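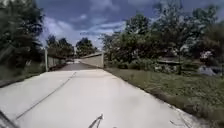

The Pundham is a push scooter for grown-ups who have run out of excuses to drive to the shops. It has big air-filled tyres front and back, a deck wide enough for real feet, and a brake lever that does what a brake lever is supposed to do. On a wide concrete path running dead straight ahead, any scooter will feel marvellous. The trouble starts at the thin dark line across the slab, the kind little hard wheels find with your full weight behind them. The Pundham rolls over that sort of thing with a soft thud and carries on, and you get to keep your fillings.

Designed by Chun-hung Tsang, who wanted something his knees would forgive. The deck sits low, so your standing leg isn't doing squats all the way to the bakery. Swap legs now and then or you'll end up with one impressive calf – we have a few customers like that and they're easy to spot.

What you get
Frame: painted steel, in grey or a green we've stopped trying to name
Rider limit: 117 kg, shopping included
Handlebar: adjusts with one bolt, key supplied
Bell: yes, a loud one

Not included: helmet, lock, dignity on hills. The basket is sold separately and holds a loaf, a cabbage and not much else.

Keep the tyres pumped up and the front bolt snug. Check both after your first 30 km, when new cables have finished stretching. If the brake squeals after that, bring it in and Tien-fu Tsai will look at it and sigh, free of charge.

Returns are fine within 30 days if it's still the colour we sold you.

14 comments | 30 shares

You might also like
Graltetum folding basket
Qudah floor pump
Jinberg cable lock

Contact us | © Pundham Scooters | Back to top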